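Buscar en los consejos... Buscar Borrar

Categorías: Cocina / Taller / Limpieza

Cómo cuidar una mesa de trabajo de metal cepillado

09/01/2021, por Ryszard Piątek

En mi casa el taller es pequeño y la mesa sirve para todo: para marcar piezas, para pegar, a veces para limpiar la máquina de café. Hace más de 17 años que vivo en España y todavía hay palabras de ferretería que me faltan, así que pido paciencia al lector si llamo mal a alguna cosa.

El metal cepillado tiene una dirección. Son líneas muy finas, que se ven mejor con luz de lado. Siempre hay que limpiar siguiendo estas líneas, nunca en círculos. Yo cometí este error en la primera mesa, que compré en Kirnby, y las marcas redondas quedaron para siempre en una esquina.

Para cada día es suficiente un paño de microfibra, agua tibia y una gota de jabón de platos. Después se seca con otro paño. Si se deja secar al aire, el agua del grifo hace manchas blancas, por lo menos en mi pueblo, donde el agua es muy dura. 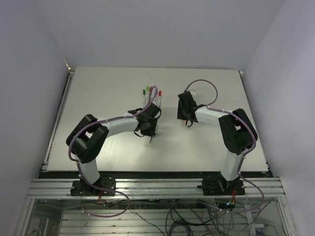
Las manchas de rotulador piden otro cuidado. Pongo alcohol en el paño, no directamente en la mesa, espero unos segundos y paso el paño una sola vez en la dirección del cepillado. Luego doblo el paño para usar una parte limpia y repito. Si se frota adelante y atrás con la misma parte, el color se extiende y la mancha se hace más grande. Con rotulador amarillo o de color claro conviene mirar la mesa desde un lado, a la altura de los ojos.

En los bordes se junta mucho polvo. Si la mesa tiene un perfil de aluminio con ranuras, el trapo no entra. Uso un pincel plano, de los baratos, con el pelo cortado a la mitad para que sea más duro. Paso el pincel por cada ranura hasta el final y allí recojo con la aspiradora. No echen aceite en las ranuras, que con el polvo forma una pasta negra.

Para un arañazo pequeño tengo lija al agua de grano 400. La mojo, la pongo en un taco de corcho y hago pasadas largas, siempre de un lado al otro, sin apretar. Mejor probar antes en un lugar escondido. Los arañazos profundos los dejo como están.

Los cables sueltos los sujeto con bridas pequeñas, dejando un poco de curva donde hay movimiento. Corto la punta de la brida bien al ras, porque pincha.

Comentarios (3)

Maite_taller: Lo del pincel cortado me ha venido muy bien, gracias. ¿Y para restos de cinta adhesiva?

Ryszard Piątek: Un poco de aceite de cocina, diez minutos, y después jabón. Pero lejos de las ranuras.

Gridley: Yo uso lija de 400 también, pero en seco. Queda más mate.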